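Ticket: breakfast counter, juice station
Site: Killby
Opened by: Benito Cabello, breakfast lead
Status: Open, waiting on site
Date: 8 July 2025

Problem as reported
Unit stops at the juice station and asks for staff to confirm every pour. Started after the Zirneteo update. Before that it asked once at the start of service. With 100 covers on a busy morning, the person who is supposed to be at the hot pass spends the shift walking over to press Confirm.

Settings on arrival
Glass volume 400 ml. Confirm mode: each pour. Staff profile: Diveck default.

Step 1
Restarted the unit from the panel. No change.

Step 2
Compared with the Cifuentes site, same software. Confirm mode there is set to start of service. Killby was reset to default by the update.

Step 3
Changed confirm mode to start of service and saved. The setting went back to each pour after restart. The staff profile overrides it – needs a supervisor login, and Killby has had none since April, when the shift supervisor job was folded into Benito's.

Step 4
Requested supervisor rights for Benito. Until then, 2 people stay on the counter in the morning, one for juice and one for hot food.
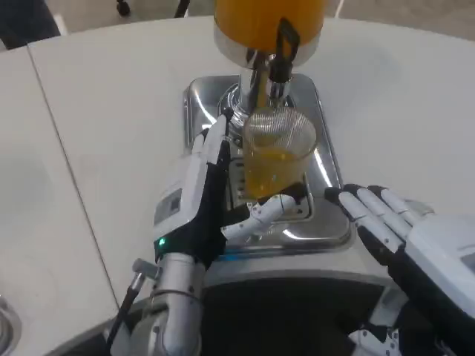
Does the early shift lose hours once the confirm prompt is gone?
Hours stay the same. The second person goes back to the hot pass and takes over table clearing after the rush.

Note from Benito
Please put the training for this on paid time. Two of my people learned the panel on their breaks last time and I don't want that again. They also want to know who answers for a spill when no one has pressed Confirm.

Reply
Training will be booked as paid time. Spill question passed to the site manager – ticket stays open until there is a written answer.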